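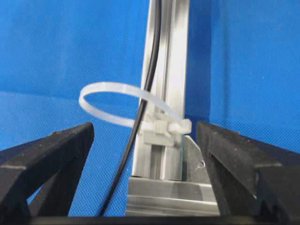
barrier-trials: a small data set of horse racing trial results

Hi, and thanks for stopping by! I put this together because I follow barrier trials a lot more closely than is probably healthy, and I got tired of retyping the same result sheets into a spreadsheet every spring. It covers trials at two tracks, Cavance and Gosier, and that's all it covers. If you were hoping for proper race results, with prices and dividends, this won't help you much.

What's in it

There are 37 meetings in the current version, one file per meeting, all plain CSV. Each row is one horse in one trial. The columns are:

meeting_id: track code plus a running number, so CAV-04 or GOS-11
trial_no: the order on the day
horse: name as printed on the sheet, capitals removed
age, sex: as printed
distance_m: in meters, always
surface: turf or synthetic
gate: blank if the club didn't publish it (Gosier mostly doesn't)
finish: finishing position
margin: lengths behind the winner, as a decimal
last600: time for the last 600 meters, for the winner only
gear: free text, and messy
note: my own comment, if I had one

The note column is me talking to myself. "Never asked for an effort" means the rider sat still the whole way up the straight, as far as I could tell from the replay. Somebody else watching the same replay could easily disagree, so please don't train a model on my notes and then blame me for the results!

Where it comes from

I typed it in from the clubs' printed sheets and then checked it against the replays. Margins written as "nose" or "head" got turned into decimals using the table in margins.csv. I picked those values myself — swap in your own if you like, and rerun build.py to update everything.

Cavance changed its sheet layout in June, and the gear column before and after that change doesn't line up very well. The old sheets only listed gear going on. The new ones list gear coming off too. I've left both as they were.

Things to watch out for

Trials aren't races. Some horses are out there for a look around and some are fully wound up, and the finishing order tells you very little about which is which. I'd be careful with last600 as well, as Gosier times its trials by hand and Cavance doesn't.

I left out any trial with fewer than two finishers. Horses that were scratched are gone too, so don't use this to work out scratching rates. Unnamed two-year-olds show up under sire and dam with a slash in the middle, and if they were named later I haven't gone back to join them up. It's on the list.

Getting started

Download the folder, open a terminal there and run:

python build.py --out all_trials.csv

You get one big file with everything stacked. It needs Python 3 and nothing else. If you'd rather have only one track, add --track CAV or --track GOS. The whole job takes 40 seconds on my old laptop, nearly all of it spent checking for duplicate names.

Using it

Do what you want with it, as long as it isn't sold on as it stands. A mention would be nice. The Chan ratings sheet already reads these files directly (very pleased about that), so I'll try hard not to rename any columns.

Fixes

Found a wrong margin or a misspelled horse? Open an issue with the meeting_id and trial_no and I'll go back to the sheet. Two known problems are still open: GOS-09 has trials four and five in the wrong order, and CAV-17 is missing its gear column completely.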